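Lists > Small Hotels > Archive > Star ratings and the inspection
2021-09-28, posted by Lauritsen

On the matter of the secret inspector, someone wrote:

> We have been told the Prono assessor will come unannounced before
> the end of October. Has anyone been through it with fewer than 55
> rooms? We are worried about the breakfast, and about whether the
> lack of a lift will count against us.

We have 29 rooms and no lift, and we kept our rating, so take heart. The lift cost us nothing. The form asks whether guests are offered help with their bags, and we do offer it. Most of them look at the stairs, then at me, and carry their own.

Breakfast is where the marks go. We lost 3 on ours, all for the toast, which the report called "inconsistent". I have eaten it for years and can't fault the word. Eggs were fine. The marmalade got a sentence to itself, a kind one, and my husband has since read it aloud to several guests who only wanted the bill.

As for unannounced, ours booked a single for one night, asked for a second pillow, ordered the most awkward thing on the dinner menu and then ran a finger along the top of the wardrobe. By pudding the whole kitchen knew. Act surprised when the card comes out at checkout, they seem to enjoy that part.

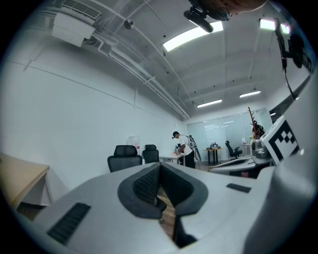
One warning about the fee. It was 300 when we joined and the renewal letter is vague on what you get for it, apart from the plaque. If you let the membership lapse they want the plaque back, and it leaves four holes in the brickwork. The Kasodetti down the road hung a fuchsia over theirs.

If you'd sooner not wait for Prono at all, Bitell will do a practice visit and send you a list of faults. Ours ran to several pages. I agreed with most of it by the second reading and we have fixed the shower rail.

Do something about your toast.

Lauritsen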